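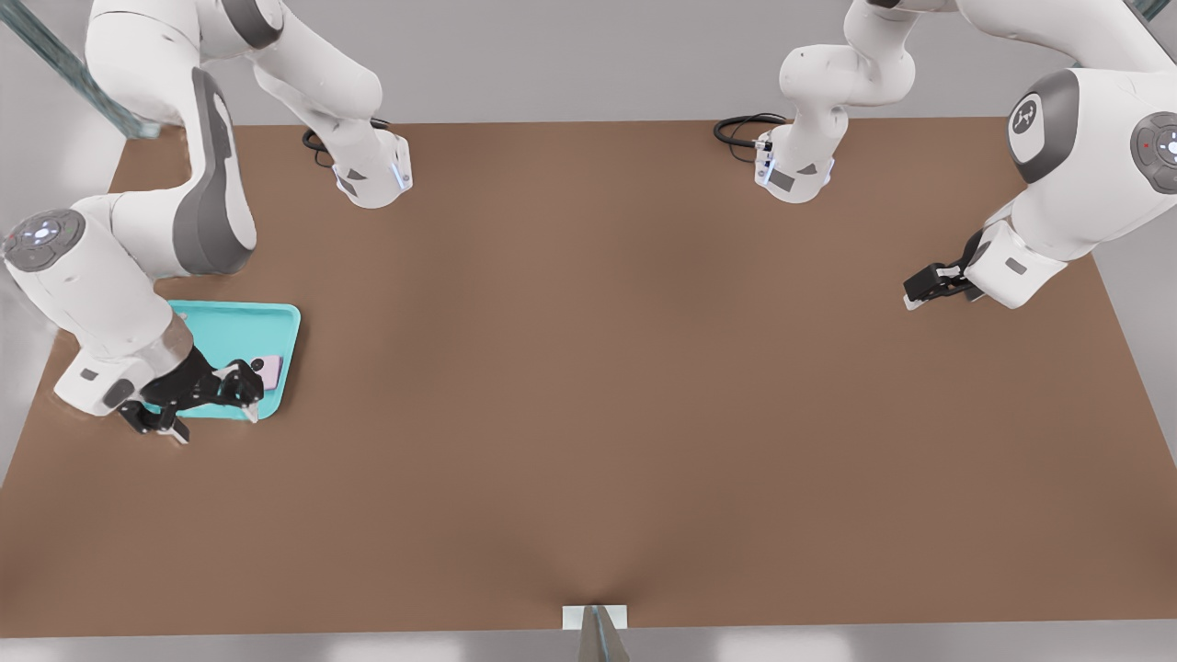 2 min read

Setting up your Storkora sit-stand desk, part two: leveling and saving your heights

Okay, the legs are on and the top is screwed down. I did this part in my apartment with the rug still under the desk and had to start over, so roll yours back first!

1. Plug the power cord into the control box, then into the wall. The display should show two dashes.

2. Press and hold the down arrow until the desk sinks all the way, bumps up a tiny bit and stops. This is the reset. Keep holding even if it seems stuck – mine took almost 13 seconds.

Caution: keep knees, chair arms and pets out from under the top while it moves. Mine doesn't stop for a chair.

3. Lay a level across the top, left to right and then front to back. If it's off, turn the little foot under the low corner (counterclockwise makes it longer). Go half a turn at a time and check again.

4. Sit the way you really sit, shoes or no shoes, and bring the desk up until your elbows rest at a right angle. Hold M, then press 1. Do the same standing up and save that one as 2.

Note: if the display says 433, the motors are out of step. Unplug the desk, wait 45 seconds, plug it back in and go back to step 2. I got this one twice and the second reset cleared it.

5. Run the desk all the way up and down once and watch your cables. Anything that pulls tight at the top needs more slack. I clipped my monitor cord to the back leg and left a big loop (a fist and a half, in my case).

Give the frame bolts another quarter turn after your first week. The hex key lives in my pencil cup now.

Selim Ağca, updated 23 February 2025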